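## Surkham Workroom: Tables and Small Supplies

**How long can I book a table?**

Up to 2 hours at a time. There are lockers by the Sutter Street door if you want to leave your things between bookings.

**Can I leave cable ties out for the next person?**

Please don't -- twist them together and put them in the drawer under the sink.
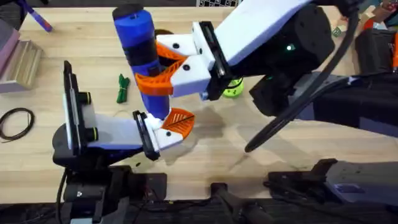
**Where do I get more cable ties?**

The front desk sells them in bags of 76 or 500. Bags can't be split.

**Are the tabletops okay to write on?**

No. Use the scrap paper by the door.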